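# Cundis cell – keeping a portioning robot honest

Speaker notes, Flor Chambi. December 2024. Slide numbers in brackets.

**[1] Opening**

- Thank Marisol Bermúdez for the slot. She set up the cell at the Huvel site; I look after it.
- Scope: one cell, one product. Wheat into drawstring bags for heat packs. I'm not covering the Mallis line.
- Questions at the end, except on units. Ask about units straight away.

**[2] Layout**

Two arms on a shared base, table between them. Left arm presents the bag, right arm scoops and pours. The scale is fixed to the base plate, not to the table top. We moved it there after the first month, when the reading wandered every time someone leaned on the table.

Point at the cable run. It goes under the plate and up the back. If it touches the weighing platform, the zero will not hold.

**[3] Start of shift**

1. Power up the scale first and leave it for 12 minutes.
2. Check the unit setting. Grams only.
3. Tare with the platform clear.
4. Put the check weight on, read, remove, read again. Both readings go in the log.
5. Home the arms. Right arm first.

Pause here. The order of step 5 matters. With the scoop fitted, the left arm can foul it on the way to home. The Miah controller does not stop you.

**[4] Scoop mount**

- Two screws and a locating pin. Hand-tight, then a quarter turn.
- Wipe the pin. Grain dust packs into the hole and the scoop sits proud, so the pour lands forward of the bag.
- Symptom on the floor: grain on the front of the scale, always the same side.
- Replace the scoop when the lip is chipped. Don't file it.

**[5] Bag presentation**

Most stoppages are here. The gripper pads lose their bite on nonwoven fabric and the mouth of the bag closes during the pour. Pads are changed every 260 cycles. We tried stretching that interval and went back.

Show the old pad and the new pad. Pass them around.

The drawstring is the other problem. If the loop hangs in front of the mouth, the camera reads it as the bag edge. We changed the approach angle by 3 degrees and the fault rate dropped enough that I stopped getting calls at tea time.

**[6] Re-teaching the pour**

Do this after any change of scoop, pad or bag supplier. An operator does the task by hand at the table, and we compare tilt and height with the stored path. Up to 90 minutes, including the paperwork.

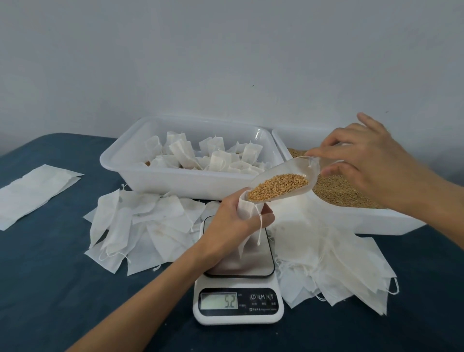 *Slide 6. Manual pour: bag held open over the scale, scoop brought to the mouth.*

- Talk about the scoop angle. Tilt begins close to the mouth of the bag.
- Filled bags go upright in their own tray, away from the loose wheat.
- Keep empties clear of the platform. A trailing string resting on it is enough to upset a reading.

**[7] Cleaning**

Brush, then vacuum. No compressed air – it drives dust into the wrist seals, and we paid for a wrist rebuild to learn that. Scale platform lifts off. Wipe under it at every tray change.

**[8] Open items**

- Scale output drops out if the controller is restarted on its own. Workaround: restart both. Marisol has the ticket.
- Spare pads on order, spare scoop on the shelf behind the cell.
- Log template: leave a printed copy by the door.

Questions. If short on time, skip 7 and go back to 5.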